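Search the forum
Ask something Log in

Budgeting for a second small two-arm cell – what did you forget to price?

Ravinder Gill
Posted Tuesday, July 13, 2021
244 views 4 shares

Hi all! I help run the bench side of a small makerspace called Mahuika, and we have finally been told we can plan for a second tabletop robot cell. I am thrilled, and also a bit scared of getting the numbers wrong, so I would love to hear from people who have bought this kind of thing before.

What we want is a pair of small arms on one rail, a floor they can both reach, and walls on three sides so parts don't roll off onto the carpet. The job is picking up household odds and ends and sorting them. Batteries are the big one for us, as our members drop off a lot of them, but we also want to practice on screws, game pieces and anything else with an annoying shape.

The first cell was put together in bits. Someone would notice we needed a cable, someone would order a cable, and so on until it all worked. It was fun, but I couldn't tell you what it cost in total, and this time I have to hand in a real list by September. I know the arms will be the biggest line. It's everything after the arms that I am fuzzy on. Mounting plates? Spare grippers? Does anyone put the walls and floor in the budget or do you just use whatever is in the shed? 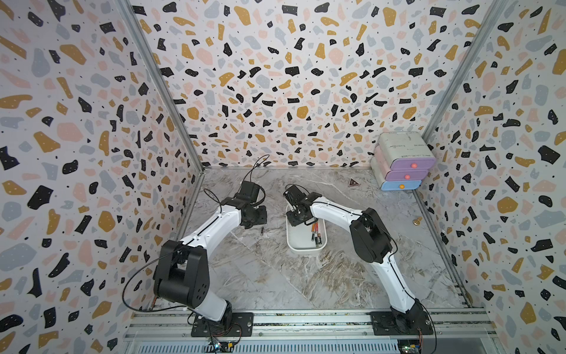

I also can't decide between buying two arms now or buying one good one and adding the other next year. The sorting can be done with one, slowly. But the two-arm stuff is what gets people excited, and it is what I would most like to teach. We have looked at the Odus arms and the Clusura ones so far, only on paper. Any thoughts very welcome, even if it's just "don't do what I did"!

Share Follow 3 answers

Rochelle Whitelaw
31 helpful votes removed by site update

Oh, I love this kind of planning. Buy both arms at once if you possibly can. I went the one-now-one-later way at Brendness and by the time we had money for the second arm the maker had changed the wrist joint. The two worked together in the end, but I lost weeks to it, and every spare part had to be bought twice. A matched pair shares fingers, cables and settings, and you can swap a part over to find out which side has the fault. That alone has saved me so many evenings.

After the arms, my list goes in this order:

Spare gripper fingers. Get more than you think. They are the part that touches everything and they wear out first. Batteries are smooth and heavy for their size, so you will probably want a grippier pad than the one that comes in the box, and those pads wear quickly.

Cables. Price them at the length you need with the arm stretched all the way out and twisted, plus extra. Ours were fine until the first time someone asked the arm to reach behind itself. Put some clips on the order too.

Control boards. One spare, in a drawer, from day one. When a board goes on a Friday and you have a class on Saturday you will be so happy with yourself. I would also add some kind of cover for any board that lives low down near the arm bases, because small metal parts go everywhere.

Rail and plates. People forget that the rail needs something stiff under it. If your table wobbles, the arms wobble, and then you blame the arms. We spent 319 dollars on a better table top and it did more for our picking than any software change I made that year.

Walls and floor, yes, put them in! They are cheap, but they are still money, and you will want to change them. We put up a busy pattern on ours after the plain one and it was a much better test for the camera – it had got lazy picking out dark things on a clean white background. Peel-and-stick from the home store is fine. Buy one extra roll so you can patch it.

4 comments on this answer Show comments

Isla Rewi

get two arms. one is boring

also get a tray with low sides, the tall ones catch the gripper

Intan Nasution

Rochelle's list is great and I would follow nearly all of it. I'll add the part I got wrong, which was people time and test objects.

I planned our cell down to the last bolt and left nothing for things to pick up. It sounds silly, but a good set of practice parts adds up. Different battery sizes, different brands with different colored wrappers, some small drawers with knobs to open and close, trays that are all the same so you can replace one without teaching everything again. I now keep a line called "stuff for the floor" and it gets used up every single year.

With the batteries, please have a talk with whoever looks after safety in your building before you order anything. Practice with dead ones that have tape over the ends, keep the lithium ones out of it completely until you know how hard your gripper squeezes, and budget for a proper metal bin with a lid. A metal tray is a bad idea for loose cells as well, so go for plastic.

For people time, I would count the setup as 3 full weekends for two people who have done it before. Nobody gets paid in our club, but I still write it on the plan so the folks signing it off can see when the cell will be ready. If your first one was built in bits, you probably have notes or order emails somewhere. Go back through them! I found four orders for the same little connector in mine – clearly we kept losing them.

On Odus or Clusura, I have only used Odus, so I can't compare. Ask both of them how long a replacement gripper takes to arrive and whether you can buy a single joint or only the whole arm. I would let those two answers decide it over any small difference in price.

Post a list when you have one, I would really like to see it.

2 comments on this answer Show comments

Heather Hoani: Seconding the question about single joints. We had to send a whole arm back for one motor and the class ran on one side for a month.

Ravinder Gill: This is all so helpful, thank you! Spare board and extra fingers are on the list now, and I have started digging through the old order emails. Two connectors so far.

Share this page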